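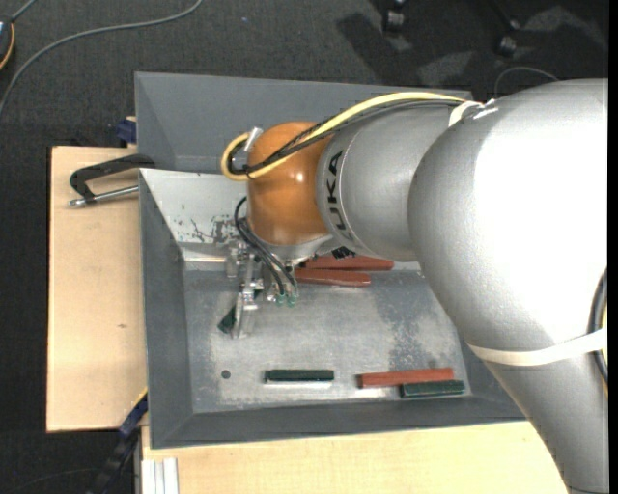

Grey metal bins: worth it over plastic?

noemie_d
Hello all, long-time reader and very occasional poster. I've finally been given the go-ahead to replace the storage bins in our packing room, and I'm leaning towards plain grey metal ones with a flat floor. We've had plastic for years and the bottoms have bowed so badly that anything small rolls to the middle and sulks there. Has anyone made the change? I'd love to hear how you got on (good or bad!).

Gilmar N.
We went over to metal in December and I wouldn't go back. Flat floors are a joy, you can put a thing down on the left and it stays on the left. Do put a mat in if you're handling anything with a nice finish, though. We learned that with a box of door knobs from Lefèvre, and I'm still cross with myself.

ginette.ouellet
I'm going to disagree with Gilmar, fondly. Metal is lovely until somebody drops a handful of screws into it at eight in the morning. The noise in our place was dreadful, and the mats slid about and collected grit. We moved back to plastic, the thick sort with ribs underneath, and they've stayed flat so far. They're a good deal kinder on the back as well.

Gilmar N.
Ours don't get lifted, Ginette, they live on the bench, so perhaps I've been spared that part. Cut the mat a touch oversize and it won't slide.

noemie_d
Thank you both. Ours stay put too, mostly. The quote from Gronel is 3,135 for 37 bins, delivery included, which made me sit down for a minute.

dionysis_a
Do ask them about seconds before you sign anything! A bin with a scuffed side holds just as much as a smart one. And check the inside corners with your fingers, some have a raw edge that will have your knuckles.

ginette.ouellet
Agreed on the corners. I'd buy two, use them for a month, and see whether your ears can stand it.

noemie_d
Two it is, then. I'll ring them tomorrow and ask about the scuffed ones while I'm at it.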